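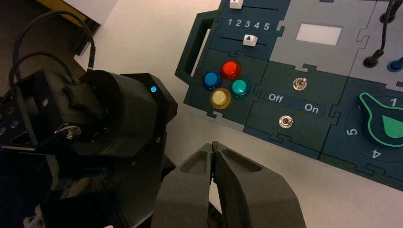
# Pedbridgeについて

Pedbridgeは、つまみ、ボタン、スイッチ、ダイヤルなど、手で動かす部品を載せた操作ボードの設計と製作をしている会社です。主な製品は「Plindex」という組み替え式のボードで、職業訓練校、工業高校、作業療法の教室、科学館などに納めています。注文の多くは一台から数台の単位です。

会社を始めたのはErzsébet DobosとThanakorn Jaideeの二人です。Dobosは計測器の操作盤を設計していました。Jaideeは訓練校で電気工事の実習を教えていて、実習用の操作盤が壊れるたびに自分で直していました。盤の一か所が壊れると全体を外して運ばなければならず、その間は授業が止まります。壊れたところだけ抜いて替えられる盤がほしい、というJaideeの相談が最初の仕事になりました。試作に一年かかり、翌年の1月に会社として登記しました。

## Plindexのつくり

Plindexは、ジグソーパズルのように縁がかみ合うパネルをつないで一枚のボードにします。パネルごとに載っている部品が違い、並べる順番は使う人が決められます。色は暗い青緑とグレーの系統です。鮮やかな色を地に使うとボタンの色が目に入りにくくなるという意見が訓練校から出て、今の色に落ち着きました。

よく出るパネルは次のとおりです。

- **スライダーとボタン** 1から5までの目盛りの上下につまみがあり、その手前に赤、青、緑、黄のボタンがひし形に並びます。赤が上、黄が下です。
- **トグルスイッチ** 金属のスイッチが2本と、「Off」「On」の表示。左がOff、右がOnです。
- **ダイヤルと配線** 回すつまみと、ケーブルを差し替えるところを一つの区画にまとめたものです。

両端には持ち手を付けます。初期のボードには持ち手がなく、教室から教室へ運ぶときにスライダーのつまみをつかんで持ち上げる人がいました。つまみが抜けて戻ってきたボードを何枚か修理したあと、持ち手を標準にしました。持ち手もパネルと同じ形でかみ合うので、間にパネルを足して長くしても、そのまま端に付け直せます。

ボタンのふたは半透明で、丸く盛り上がった形です。平らなものも作りましたが、見ないで指を置いたときに隣のパネルとの境目と区別がつきにくく、やめました。ボタンは一個ずつ外せます。色の並びを変えたいという注文も受けます。ただし教材の説明書はひし形の上を赤として書いているので、変える場合は説明書のほうも直す必要があります。ご注文のときに一言添えてください。

スライダーの目盛りが5までなのは、口頭で指示を出しやすい数だからです。「3に合わせてください」と言われて合わせる、という使い方がいちばん多く、細かい目盛りはあまり読まれませんでした。10までの目盛りも注文があれば印刷します。

## 使われている場所

訓練校では、操作手順を覚える最初の教材として使われています。上のスライダーを1、下を3、それから青、黄、スイッチをOn、というように手順書を読みながら動かし、最後に二人一組で互いの盤を確かめます。手順書を読む人と手を動かす人を分ける先生もいます。

作業療法の教室では、つまむ、押す、倒す、回すという動作を一枚の上で続けて行います。机に置く向きは人によって違います。まっすぐ置く人もいれば、利き手に合わせて斜めに置く人もいます。どの向きから手を出しても端のパネルに届くように、ボードの奥行きはあまり広げないことにしています。
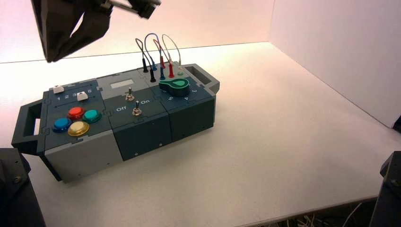

科学館では子どもがよく触るので、トグルスイッチの傷みが早くなります。スイッチのパネルだけを予備に持っておき、傷んだら休館日に入れ替えるところが多いです。入れ替えはねじ回し一本でできます。側面と前面の小さいねじを外し、となりのパネルから上に抜きます。横に引くとかみ合わせの角が欠けるので、必ず上に抜いてください。

これまでに出荷したパネルは2728枚です。一台のボードに使う枚数が注文ごとに違うため、台数では数えていません。

## 検査と修理

組み上がったパネルは、出荷前に一枚ずつ手で動かして確かめます。トグルスイッチは、新しい仕入れ先の部品を使うときに抜き取りで1000回の切り替えを行い、そのあとで倒れ方が軽くなっていないかを見ます。スライダーは端から端まで動かし、途中で引っかかるものは溝を削り直します。印刷の文字は、爪でこすって欠けないものだけを使います。

検査を受け持っているのはA-yeong Moonです。Moonの机には、合格した見本のスイッチと不合格にした見本のスイッチが一つずつ置いてあります。新しく入った人は、まずその二つを倒し比べるところから始めます。数字で書けるところは検査表に書いてありますが、倒したときの手ごたえは今のところ見本で覚えてもらっています。

修理は、壊れたパネルだけを送ってもらえれば済みます。ボード全体を送る必要はありません。お預かりの目安はありますが、部品が切れているときは先に代わりのパネルをお送りします。出荷から180日以内に、ふつうの使い方で動かなくなったものは無償で直します。古い型のパネルも、縁の形が同じものは今の製品とつながります。初期の数十枚だけは縁の丸みが少し違い、はまりますが抜けにくくなります。見分けがつかない場合は裏側の写真を送ってください。

## 縁の形「Danar」

パネルの縁の形には、社内でDanarという名前を付けています。凸と凹の大きさ、角の丸み、はめたときのすき間を決めた図面の名前です。図面はお客様に渡しています。訓練校の中には、自分たちで空のパネルを削り、手持ちの計器を載せてPlindexにつないでいるところがあります。そのようなパネルについて当社で動作の保証はできませんが、縁がうまく合わないときの相談は受けています。

図面を渡すことには社内で反対もありました。Dobosは早くから賛成で、経理のEsperanza Ostrowskiは、予備のパネルが売れなくなることを心配していました。渡し始めてからは、自作のパネルの隣に置くスライダーやスイッチの注文が増えました。Ostrowskiは今、図面の送付も受け持っています。

## 工房

製作は「Virág」と呼んでいる工房で行っています。もとは花屋だった建物で、名前はDobosの母語で花という意味です。入口側が組み立て、奥が切削と塗装です。切削の粉が組み立てのほうへ流れないよう、間に引き戸を入れました。

組み立ての机は天板を白にしています。小さいねじを落としたときに見つけやすく、パネルの継ぎ目のすき間も見やすいからです。机の上に出すのは、その日に組む分だけと決めています。残りは棚に戻します。前に、似た色の二種類のパネルが机の上で混ざり、違う組み合わせのまま梱包したことがありました。

ケーブルとつまみの仕入れ、棚の管理はNuwan Bhuiyanの担当です。つまみは形が似ていても軸の太さが違うものがあるため、引き出しごとに軸を一本ずつ外側に貼ってあります。品番を読むより、手に持ったつまみをその軸に差してみるほうが早いそうです。

## 見学とご相談

工房の見学は、前もって連絡をいただければお受けします。塗装をしている日は奥に入れません。組み立ての机では、でき上がったボードに触っていただけます。小さいお子さんを連れての見学もできますが、切削の部屋は外から見るだけになります。

ご相談のときは、載せたい部品の種類、置く机の奥行き、立って使うか座って使うかをお知らせください。手描きの図でかまいません。図がなければ、今使っている盤の写真でもお見積もりができます。学校の場合は、一つの班が何人かも書いていただけると、パネルの並べ方までご提案できます。

貸し出し用のボードもあります。送料はお客様のご負担です。返却のときはスイッチをすべてOffにし、ケーブルを抜いてから箱に入れてください。

最終更新 18/9/17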